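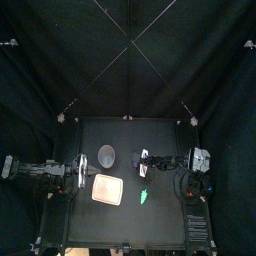 4.2 Scoring in the student trials

Claims that a semester course can bring beginners to reliable two-arm manipulation deserve more doubt than they usually get. The Gotuvon course reported 592 successful attempts out of 615, but its teams picked their own start positions, and a run was dropped from the log if the team judged the setup faulty. We scored our own 21 teams more strictly. A layout like the one in Figure 3, with the translucent cup just off the left gripper's fingers and the small green object below the right gripper, is an easy start: each arm has something close by and neither has to cross the middle. Most of the high scores in our May session came from starts of this kind. When the objects were swapped between sides, the same controllers did much worse, and two teams could not finish a single run.

Figure 3. Workspace with both arms extended over the table.

We therefore do not read the Ulik scores as a measure of what students learned. A team can do well by tuning one approach path for each arm. Whether the 20 practice runs allowed per team made this worse is unclear, and our data cannot settle it.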